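Gallery: hand grippers on the returns bench, Geria Street

Quick page, will tidy later. We promised the other two sites a look at how the returns bench has changed at Geria Street since August, so here goes.

Short version for anyone who missed the meeting. Plundance takes back toys, small household stuff, odds and ends. Everything used to be sorted bare handed, box by box, paper log on a clipboard. Now part of the sorting is done with hand-held grippers. People still do the picking. The grippers record how each thing gets picked up, and that goes into teaching the arm at Skusow, which is meant to take over the easy items next year.

Target is 1235 recorded picks per item group. Plastic toys are nearly there. Soft toys nowhere close, plush is slow and everyone knows it.

What's different for the crew:

Slower mornings. First hour is down 22 percent on boxes cleared, and management has agreed not to count that hour against anyone. Get that in writing on your site too – we had to ask twice.

Hands get tired in new places. Less finger strain, more wrist and forearm. Swap every 2 hours, sooner if it hurts. Odukoya wrist supports are in the drawer under the labels, help yourself.

More talk at the bench. People compare grips now, argue over wich side to come in from. The clipboard never got anyone talking.
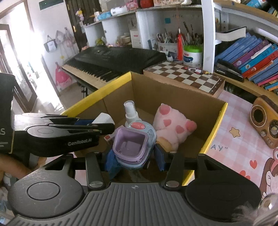 Blue-gray toy with the lavender cup on top, held in the blue finger pads. Spray bottle and pink-and-white plush cat still in the box.

Mixed boxes are the hard ones. Hard plastic, bottles, cloth, plush, all in together. A person sorts that lot without thinking. With the grippers you have to think, and the older hands say that is the tiring part – not the lifting.

Jobs, as that's what most of you wrote in about. No cuts at this bench through the trial. Two sorters moved over to checking recordings, same pay band, sitting down most of the day. One likes it, one wants back on the boxes. Both can switch.

Still open: who fixes a gripper when it sticks mid shift, and wether recording time counts toward the training bonus. 71 comments on the staff board so far, mostly about the bonus. Keep them coming, answers go up by the time clock.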